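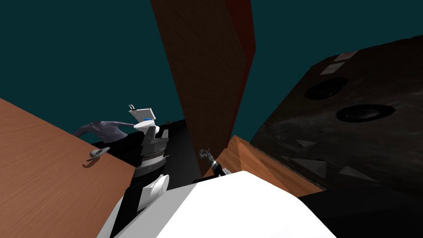
Figure 4. Simulated work area, robot view, both arms in the workspace.

4 Simulation checks before a bimanual task is released

This section applies to all two-arm tasks run in the Cendex simulator. Complete it for each new scene file and repeat it after any change to the robot model, the fixtures or the camera mounting.

4.1 Scene and viewpoint

1. Load the scene file and reset it. Wait for the status line to show READY.
2. Open the head view. Confirm that at least one gripper can be seen at the start pose.
3. Compare the head view with the object list. Every loose item on the list, including soft items such as garments, must have a collision shape.
4. Record any part of the robot body that hides a gripper or a target. Enter it on form Z2 under "Occlusion".

NOTE: A partly hidden arm is not a fault in itself. It becomes one if the task needs that arm to make contact while it is out of view.

4.2 Clearances

5. Set the minimum clearance between the arms to 240 mm for the first run. It may be reduced later with the approval of the site lead.
6. Move each arm through its full path at low speed, one arm at a time, with the other held at its start pose.

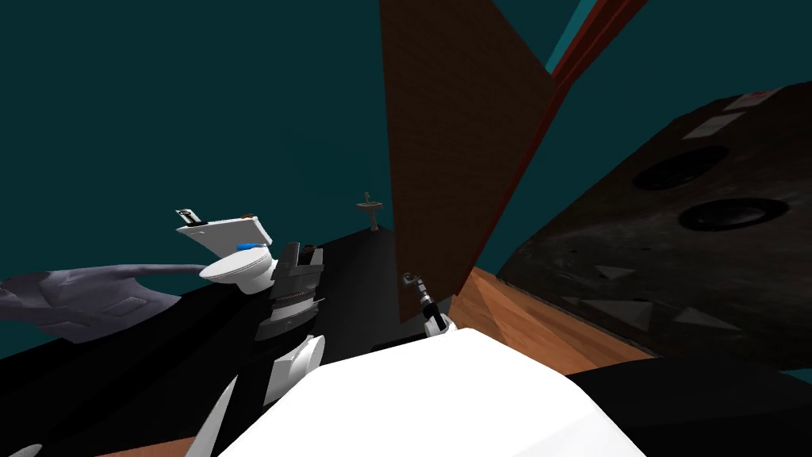 7. Repeat step 6 with both arms moving. Stop the run if the clearance alarm sounds, and save the log before resetting.
8. Check large fixed items separately from loose ones. Fixed items must not shift when touched; if one does, its mass or anchor setting is wrong.

CAUTION: Do not switch off collision checking to get past a false alarm. Correct the collision shape and start again from step 1.

4.3 Grippers

9. Command both grippers to open fully. The fingers must reach their end stops without passing through the housing.
10. With nothing held, close and reopen each gripper 400 times. Finger drift must stay within the limit on form Z2.
11. Leave the grippers open and view them against a plain background, so that a gap between the fingers can be judged by eye.

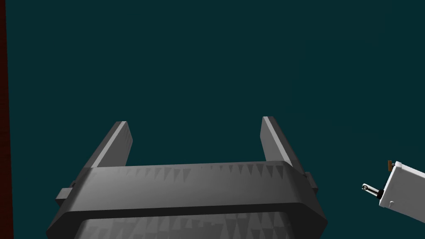

4.4 Release

12. Sign form Z2 and attach the logs from steps 7 and 10.
13. Store the scene file as read-only. A later edit cancels the release.

Cendex Simulation Guide, Section 4 | Contact: Zillport support desk | Back to top

Reader comments (2)

Trevor Tindall: Step 10 takes almost 33 minutes on our machine with rendering on. Can it be run without the display?

Wenceslao Medina: Yes, for step 10 only. Steps 9 and 11 need the display. Turn it back on before you take the log for form Z2.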